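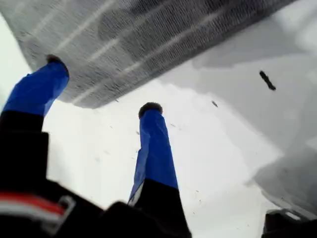 Teaching a cloth pickup by hand guiding

These steps cover recording a fabric pickup on the Pidero arm with a two-finger gripper. They assume the arm is already calibrated and the wrist camera is streaming.

Before you start

Check the wrap on both fingers. Creases are fine, but a loose end will catch on knitted or looped cloth. Press the fingertip pads with your thumb, and replace any that slide.

Set the gripper force limit to 40 percent. Thick fabric may need more, but start there.

Recording

1. Lay the cloth flat with one edge facing the gripper.

2. Hold the guide button and move the arm by the wrist, not by the fingers. Pushing on the fingers bends them slightly and the recorded pose will be off.

3. Bring the open fingers to the edge at an angle. One pad should touch the cloth first, with the other just clear of the edge.

4. Stop for a full second. The Kravets recorder uses pauses to split the demonstration into segments.

5. Close the gripper with the foot pedal, lift straight up, and pause again.

6. Release the cloth and press Save.

Record at least 29 good runs. Shift the cloth a little between runs and turn it every so often. Delete any run where you had to regrip.

If you use the remote handset

The steps are the same, but drop the speed scale before the final approach. Mwajuma Bakilana's handset profile, listed under Zidus in the menu, has this set already.

Common problems

Fingers close on nothing: the approach is too high. Lower the start pose by 3 mm and record again.

Cloth slips during the lift: wait 400 ms after closing before you move.

Last updated Oct 27, 2026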